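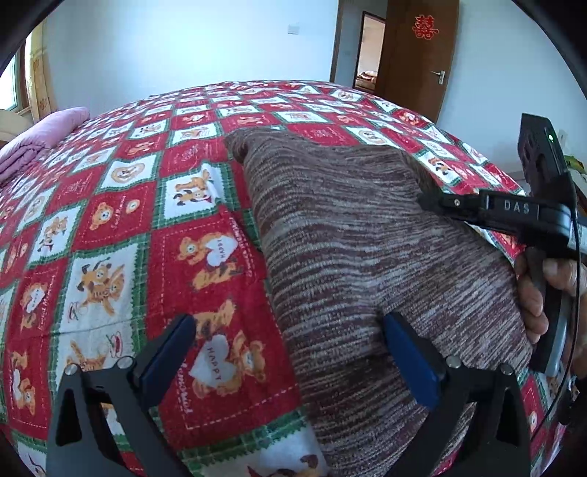
Section 2. Setting up a portfolio company in Grenari

Applies to Grenari desktop and browser. Last checked Sunday, March 13, 2022. Screens may look a bit different if your fund came over from Trosta.

Before you start
Have these ready:
- signed closing statement
- cap table, post-closing
- last full set of monthly accounts
- covenant schedule from the lender, if there's debt

No closing statement yet? Stop. Use a Pipeline record, see Section 1.

Adding the company

1. Open Portfolio, then New Company. Not New Entity – that one is for holding vehicles.

2. Type the legal name exactly as on the closing statement. Short name goes in the second box. Short name shows up on every report so keep it sensible.

3. Pick the fund. If two funds co-invested, pick the lead fund here and add the other one in step 6.

4. Set the reporting currency. Check it twice.

CAUTION: Currency locks once the first month is posted. Only Sernstead support can unlock it, and they will ask for a signed request from a fund admin.

5. Enter closing date and purchase price. Price goes in before fees. Fees have their own line underneath.

6. Go to Ownership. Add each holder, one per row. Management pool counts as a holder, even if nothing is granted yet. Total has to hit 100 or Save stays gray.

7. Save. Status changes to Draft.

Loading the accounts

8. Download the blank template from the Files tab. Don't reuse one from another company, the account codes are differnt.

9. Paste values only. No formulas, no merged cells, no hidden rows.

10. Upload. Wait for the green bar. Big files are slow, leave the tab open.

11. Open the Mapping screen. Anything in orange has no home yet. Drag it to a line or mark it Ignore.

Note: Ignored lines are left out of EBITDA and net debt. Ask the company's finance team before ignoring anything you don't recognise or can't trace.

12. Click Post. Draft becomes Live.

Covenants and alerts

13. Under Debt, add each facility seperately. Revolver too, drawn or not.

14. Enter the covenant levels by test date. Step-downs need their own row. If the first test is in June, leave earlier dates blank – don't type zero, zero reads as a breach.

15. Set the warning level. Default is 70 percent of headroom used. Change it per facility if the lender wants something tighter.

16. Choose who gets the email. At least 2 people. One must be from the deal team.

Monthly deadline
Default is day 15 after month end. To change it go to Settings, Calendar. The change starts with the next open month, closed months keep the old date.

If you use the Awasthi valuation add-on
Turn it on only after the company is Live. Go to Add-ons, Awasthi, Link Company. Multiples refresh overnight, so the first valuation page will be blank until next morning. Don't link again in the meantime, you get a duplicate.

Next: Section 3, Quarterly reports to investors.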